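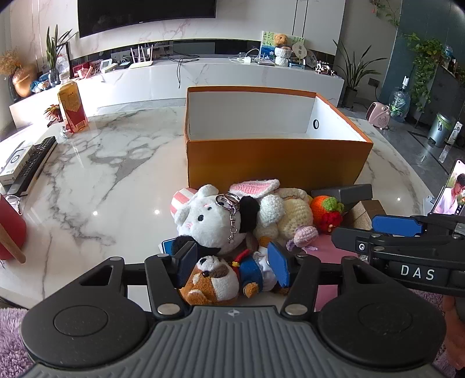

Okay, I've been home from the Nurklow show for an hour and my ears are still ringing, so you're getting a thread. Vustik played the whole first album, in order, in a room that holds 800 people, and every one of them knew the words to the slow ones. I've had that record since high school and it was my comfort object the way other kids had a plush mouse in a pink-and-white striped hat.

Doors were at seven and the line already went past the parking garage. I got talking with two sisters who drove 122 miles with the album on repeat. They were hoping for "Lantern Street." Hold that thought!!

Opener was Esfahani, just her and a keyboard and a loop pedal. I'd only heard the one single. She built this huge choir out of her own voice, one line at a time, and when she cut it all off and sang the last verse dry you could hear the ice machine behind the bar. Bought the EP on the spot.

Then the lights went down and Onyekachi Nwosu walked out alone with the acoustic and started "Mondley" with no hello, no band, nothing. Second chorus, drums come in, whole floor jumps. I spilled most of a ginger ale on my own shoes.

Things I'd forgotten about this album: how funny it is. "Rent Song" got actual laughs. And the bass on side two! On my headphones it's kind of buried, but live it carries the whole middle stretch.

Nwosu's voice is lower now and I think it suits these songs better. The high part in "Carry Me to May" went to the backup singers, and Nwosu took the harmony underneath. I had goosebumps down to my wrists.

Small gripe so you know I'm not on the payroll: the vocals were muddy for the first three songs if you stood on the left. I moved back by the sound desk and it was so much better. If you have tickets for the second night, go stand there.

"Lantern Street" was the encore. Just the piano and all of us. I looked around for the sisters and they were hugging each other and yelling every word, completely off key, and so was I.

Setlist for the people asking: the album straight through, then two new ones (the second has a trumpet solo, I need it released immediately), then "Lantern Street," then a cover I didn't recognize. Sounded like old highlife. If you know what it was, please tell me.

Merch note: the tour shirts run small and the large was gone before the opener finished. I got a poster, number 652, and carried it home on the bus inside my coat.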